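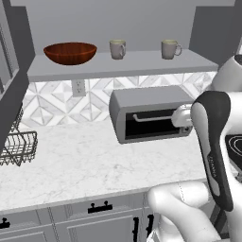
Kumudini Barua wrote:
Please don't sign anything until you've priced the second year. The arm is the cheap part. I say this as somebody who got one approved, did a little dance in the hallway, and then spent September begging for money for cables.

Jomar_Catacutan wrote:
Ha, okay, fair! I probably should have put more in my first post. We're a small lab, we want to work on kitchen chores (doors, drawers, appliances, putting dishes away), and right now everything we do is in simulation, like the toaster oven task up top. I have to turn in an equipment plan and I'm torn between two ways of spending it.

Option A is one arm from Sunia on a fixed pedestal, plus a real mock kitchen with a counter, lower cabinets and appliances we can swap out.

Option B is two more workstations and a year of simulator support from Cekitz, no hardware at all until next year.

My gut says A. My boss's gut says B. Neither gut has a spreadsheet.

shafiq.s wrote:
B, easily. You can swap a whole kitchen in sim over lunch. Try doing that with a countertop you had to pay somebody to haul up the stairs. And if the arm shoves an oven door too hard in sim you hit reset and go get a coffee.

Sutrisno Krishnan wrote:
I'm going to disagree with Shafiq pretty strongly here. Doors are exactly where I'd stop trusting the simulator. We had a policy that opened every appliance door we modeled and then we bought a real toaster oven and the hinge spring made a fool of us for weeks. The real door was stiff for the first bit and then it dropped open. Our simulated one just swung. If your plan is doors and drawers then buy doors and drawers, they're cheap compared to everything else on your list.

shafiq.s wrote:
So measure the spring and put it in the model? That's an afternoon with a luggage scale.

Sutrisno Krishnan wrote:
It's an afternoon per door, and then the thing wears in and you do it again. Also the whole oven slides back when you push on it. Did you model the feet? We didn't.

shafiq.s wrote:
We didn't either, ok. Point to you. I still wouldn't buy an arm for it in year one.

Jomar_Catacutan wrote:
This is super useful, keep fighting. Sutrisno, what did you end up paying for the appliance side of it?

Sutrisno Krishnan wrote:
Let me dig up the sheet... $2444 for the counter section, the cabinets under it and the appliances, all of it used or scratch-and-dent. The toaster ovens were $115 each and we bought 3 because I figured we'd break them. We have broken one. The faceplate for the range top was somebody's leftover. Get the handles in a couple of styles while you're at it, a horizontal pull on a drawer and a vertical one on a cabinet door are different problems for a gripper and you'll want both.

Kumudini Barua wrote:
See, that's a number a department can say yes to. What I'd do, Jomar, is split the request. Put the mock kitchen in now. Put the arm in as a lease or a loaner if Sunia will do that (ask, they said yes to us after saying no twice). Then one workstation instead of two. And PLEASE add lines for these, I forgot every one of them:

spare fingertips
a second emergency stop
the electrician
shipping both ways if it has to go back for repair
somebody's time to set it up

That last one was the worst. It took us 12 working days before the arm did anything besides sit there, and I'd budgeted zero.

Jomar_Catacutan wrote:
The electrician! I hadn't thought about that at all. Our room has the one outlet behind the bench and it's already got a power strip in it that I don't like looking at.

kavinda_siddiqui wrote:
Coming in from the purchasing side, so forgive me if this is dull. Check whether your place treats the arm and the pedestal as one item or two. Ours called them two and the pedestal fell under furniture, so it went to a different office and showed up after the arm did. Same with the gripper, if you buy it from someone else. We got ours through Sitthichai and it needed its own quote.

Also, what size arm? People buy for reach and then find out the elbow swings into the upper cabinets.

Jomar_Catacutan wrote:
Not settled. I was going to use the sim to work that out before we commit, put a shelf over the counter and see what it bumps into. Which I guess is an argument for keeping at least some of option B?

shafiq.s wrote:
Thank you!!

Sutrisno Krishnan wrote:
No argument from me on that use. Lay out the room in sim, check your reach to the oven door and to the lowest cabinet handle, then move the base a few inches and do it all over. Just don't let it tell you how the door feels.

Kumudini Barua wrote:
And check it with the oven door all the way open. Ours blocked the drawer underneath and we'd already bolted the pedestal down.

Jomar_Catacutan wrote:
Okay, new draft: mock kitchen, one workstation, a three-month lease on the arm if I can get it, basic simulator support, and a line for the electrician. I'm sending it to my boss tonight. Does anyone have a lease quote from Nutano I could compare against? Even an old one would help.

kavinda_siddiqui wrote:
I have one, it's from before they changed the service terms. Check your messages.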